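Report on a Visit to the Kramer Hospitality Training Center, Bildale
Prepared for the members of the Ilureo Association of Event Suppliers
7 May 2025

Purpose of the Visit

The Association was invited to attend the spring open day of the Kramer Hospitality Training Center in Bildale. The Center trains adults for work in banquet halls, hotels and catering firms, and opens its practice rooms to trade visitors twice a year. A delegation of five members attended. The visit was arranged at the request of the membership, which had asked for more information on how trainees are taught to prepare tables and refreshments for family celebrations.

The delegation was received in the main hall and given a schedule, a floor plan and a folder of course outlines. The open day was well attended, with 31 organizations signed in at the front desk by the end of the morning. Parking behind the building was limited, and members planning to attend in the future are advised to take the shuttle from the Trarkirar station, where service was frequent.

The Practice Rooms

The Center occupies two floors of a former department store. The lower floor holds the teaching kitchen, the dish room and a cold store. The upper floor is divided into practice rooms, each of which can be set up for a different kind of function. Visitors were free to move between rooms, and staff were on hand to answer questions about the courses.

The delegation spent most of its time in the room given over to wedding and engagement receptions. The course taught there runs for 21 sessions and covers table layout, guest seating, the serving of tea, and the selection of sweets and light snacks. The sessions on sweets were of particular interest, as several members of the Association supply confectionery and had raised questions about how their products are presented once they reach a venue.
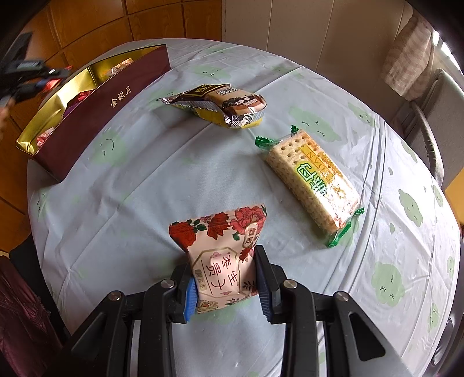

Instruction on snacks begins with the choice of goods. Trainees are asked to consider the occasion, the ages of the guests, and how long the food will stand on the table. They are then taught to read a wrapper as a guest would read it. A small pink packet printed with red flowers carries Chinese characters in a gold-outlined frame, among them those for "date," "noble," "birth" and "child." The first and third of these are commonly used at weddings as part of a wish that the couple will soon have children, and the course materials discuss this use of wording at some length. Plainer goods have their place as well, such as the long pack of crackers in clear wrapping with green ends, where the pale biscuits can be seen through the plastic. The Center's position is that a table should offer guests something mild alongside the sweets, and the delegation found this sensible.

The delegation also noted the attention given to table coverings. The course outline recommends wipeable cloths for practice work and for smaller family events, and reserves linen for formal dinners. Pale colors are preferred. Members who supply cloths may wish to know that the Center reviews its purchasing list each June and accepts samples before that time.

Presentation of Sweets

The second part of the session concerned trays and serving dishes. Trainees are taught to match the tray to the wrappers and to the color of the cloth. Metallic finishes are generally chosen for weddings and New Year gatherings, and plain white dishes for business functions. The written guidance states that a tray should be easy to lift with both hands, that its sides should be high enough to keep small items in place, and that the sweets should be added a few at a time so that the arrangement can be corrected as it grows.
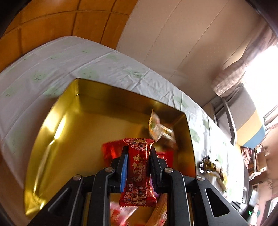 Red candy packet with gold characters, held above the golden tray.

The guidance on color was clear and practical. Red and gold wrappers are to be placed where they will be noticed first, with other colors used around them. Wrappers should be turned so that the printed side faces up. Torn or crushed pieces are set aside. Trainees are marked on neatness and on the time taken, and the standard expected at the end of the course is published on a sheet posted outside the room.

Members asked whether the Center favors particular suppliers. The reply given was that goods are bought in small quantities from local shops, so that trainees become familiar with what their future customers are likely to bring. The Association may wish to consider offering mixed cartons for teaching purposes.

Other Business

A short talk on food labeling was given in the main hall after lunch. It covered allergen notices and the storage of wrapped goods in warm weather. Copies of the talk were not available on the day, but the Center has agreed to forward them to the Association's office.

The delegation thanks the Kramer Hospitality Training Center for its invitation. Members who would like to see the course outlines may consult them at the Ilureo office during regular hours. Requests to join the next visit should be sent to the office in writing.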